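Trunevine Handheld Gripper Pair

Equipment > Data Collection > Handheld grippers

Price for one pair: 1,899 (tax and shipping are calculated at checkout)
Availability: in stock at Vornen, usually leaves the warehouse in 3 working days
Sold as: left and right unit, matched
Warranty: see the paper in the case

The Trunevine pair is made for teams who want to teach a robot household work without bringing a robot into the house. A person holds one gripper in each hand and does the task. The recording from the session goes to your own training software afterwards. We sell the pair to laboratories, to small robot companies and also to a few schools, and we use it ourselves almost every day.

Many customers ask us the same thing before they order: how does it feel to work with it in a normal room, on soft things, when the room is not prepared like a laboratory? For this reason we keep the bedroom station open for visitors, and the report from the last open day is on this page together with the product.

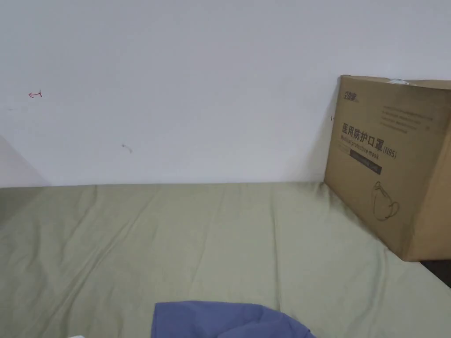 Batetham, September — The open day at the Vornen showroom started in the morning with the kitchen station and went over to the bedroom station after lunch. We had 11 visitors in the afternoon group. The room is small, so they went in two at a time and the others waited in the corridor with coffee, where Margit Lundgren answered questions about delivery and spare parts.

The bedroom station is a bed against a white wall, with a green sheet on it, some cloth and a cardboard box. The box is from N95 medical protective masks. We like to have a big box at the side of the bed, as people in real homes also put things there, and the person who works must learn to keep the right elbow free of it. Andri Kofler moved the bed to this corner in the spring and since then the station has not changed much.

The task of the day was cloth on a bed. Genji Ikeda gave the demonstration and explained each part before he did it. First he talked about the start position. Every recording should begin with both grippers above the sheet, jaws open, nothing in them. He asks new people to hold this position and breathe once before they move. When the start is different each time, somebody has to cut the recordings by hand later, and this is slow work. He told us he once spent a complete week on it.

Then came the question of wrinkles. One visitor wanted to know if the sheet should be made perfectly flat before each recording. Genji's opinion is no. A sheet with folds is what the robot will meet, so he pulls it by hand only when it comes loose from the mattress. Shigeru Hayashi, who plans the tasks for us, does not fully agree. He prefers to write down in the session notes which recordings began with a smooth sheet and which did not, so the customer can choose. The two of them discussed this for some time and the visitors seemed to enjoy it more than the demonstration.
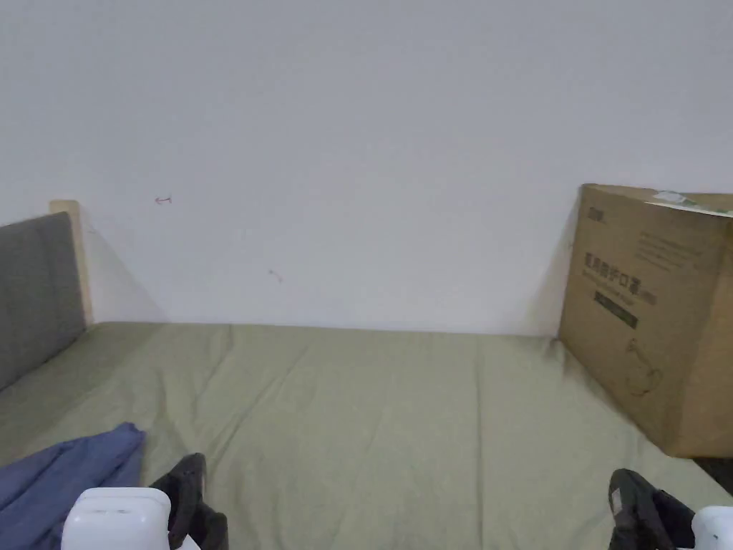

Text: Reiko Ichikawa, Vornen showroom

The outside of the grippers is simple. Each unit has a white rounded housing and a black jaw, and the left and the right are made as mirror images. People who take them in the hand for the first time often close the jaws too strongly. With cloth this is not needed. Come from the side, take a small fold, close, and lift slowly. If you come straight from above, you press the cloth into the mattress and there is nothing to grip.

In the open day every visitor could try it. Most needed 2 attempts before they were content with their own pick. A teacher from a technical school asked if her students could use the pair without supervision, and we recommend one trained person in the room for the first sessions. After that it depends on the students.

Questions we heard in the afternoon

Can left-handed people use the pair?
Yes. Please keep the left unit in the left hand and the right unit in the right hand also in this case. You can begin the pick with the hand you prefer.

Does the bed have to be next to a wall?
No, but it is a good test. A wall and a box limit how far the arms can go, and the person finds a more careful way to move. For the first hour of training we suggest an open table, then the bed.

Can small marks on the wall stay?
We leave them. A normal home has marks on the wall too.

How long can one person work?
This is different for each person. In our showroom we change the person when the shoulders become tired, and we do not wait until somebody complains. Tired recordings are easy to recognize later — the hands start to hang low and the jaws touch the bed before the pick.

Is it possible to rent?
Yes, by the week. Please write to Margit Lundgren with the dates and the delivery address. The rental pair is the same model as the one for sale.

Do you also have a stand?
The Hattori table stand fits both units and is sold separately. It holds the pair with the jaws upward, so they are not lying on the work surface between sessions.

What is in the case

One left gripper unit
One right gripper unit
Charging cable for each unit
Cleaning cloth
Printed guide in English
Warranty paper with the serial numbers of both units

Care

Clean the jaws with a soft dry cloth after each session. Threads from sheets and towels collect near the base of the jaw, and they should be taken out with the fingers, not with a knife. Do not open the housing. If a jaw does not close evenly, stop the session and contact us. For matched pairs we ask you to send both units back, also when only one has a problem, so we can adjust them together.

Visiting the showroom

You can see the pair at work in Batetham by appointment. A visit takes almost two hours with time to try the grippers, and it is free of charge. Please tell us before which task you are interested in, kitchen or bedroom, because we prepare one station per group. You may bring your own cloth or clothing for the test. Shoes stay at the entrance, slippers are there in several sizes.

Related products: Hattori table stand, spare jaw set for Trunevine, carrying case with foam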